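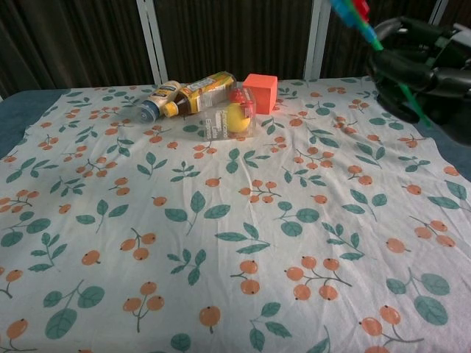
Attachment 1: chest camera view, berry cloth, both bottles on their sides, clear box and orange-red cube at the back.

Ticket: Segmenter merges lying bottles, planner rejects all grasps
Component: Prasturari perception node, Dramani grasp planner
Opened by: Halima Okafor
Opened: 14 Jul 2024
Priority: medium
Status: fixed on branch, waiting for merge

Problem
With the two bottles lying against each other, the perception node returns one object instead of two. The merged object is too wide for the hand, so the planner throws out every candidate and the task stops with NO_VALID_GRASP. The cube is detected correctly in the same run. The clear box is detected, but its point cloud has holes in it and the lemon inside comes out as a separate object.

Steps to reproduce
1. Start the stack with the default tabletop profile.
2. Load the saved frame attached to this ticket, with its depth.
3. Call the segment service once, then plan with target "bottle_small".
4. Planner log shows 278 candidates sampled, 0 kept.

Expected: two bottle objects and at least one grasp for the small one.

Log

Entry 1
Ruled out the camera transform first. Reprojected the cube's corners into the color image and they land where they should, within 4 pixels. Transform is fine.

Entry 2
Suspected the cloth. The berry print gives the color stage a lot of small edges, and the orange of the berries is close to the cube. Turned the color stage off and ran on depth only. The bottles are still merged, so the print is not the cause of this bug. It does produce a few tiny false segments near the front of the table, where the printed berries are. Those get dropped by the minimum size filter.

Entry 3
Looked at the clustering step. The distance threshold in the tabletop profile is set to 20 mm. That was raised last November for the Ustico bin setup and got copied into this profile by mistake. The small bottle rests against the yellow-labeled one, so at 20 mm they will always join.

Entry 4
Lowered the threshold to 8 mm. The bottles still merge on most runs. They are touching, so distance alone can't split them. The lower value does clean up the gap between the box and the cube, so I am keeping it.

Entry 5
Turned on the color split as a second pass, only for clusters wider than the hand can open. The cream-and-gold label and the bright yellow one are different enough for it to cut between them. First try also cut the blue cap off the small bottle and made it an object of its own. Added a rule that a piece below the minimum size is merged back into its nearest neighbor. Now get two bottles, caps included.

Entry 6
Planner keeps grasps for the small bottle. The top-ranked one came in from the side where the larger bottle is, and the collision check passed it. The check was still reading the old merged object from the scene cache. Cache is now cleared on every segment call - it costs a little time per cycle but I would take that over a stale scene.

Entry 7
Clear box. Depth goes through the plastic in places and returns the lemon. Not fixing that here. Workaround is a box primitive set by hand in the scene file, with everything inside it ignored. Opened a separate ticket under Cenevbridge for transparent objects.

Changes on branch
cluster_distance_mm: 20 to 8, tabletop profile only
color_split: off to wide_clusters_only
merge_small_pieces: true
scene cache cleared on each segment call

Still open
The color split will fail on two touching bottles with the same label. Need test data for that before closing. Please don't copy the new values to the bin profile, it needs the larger distance.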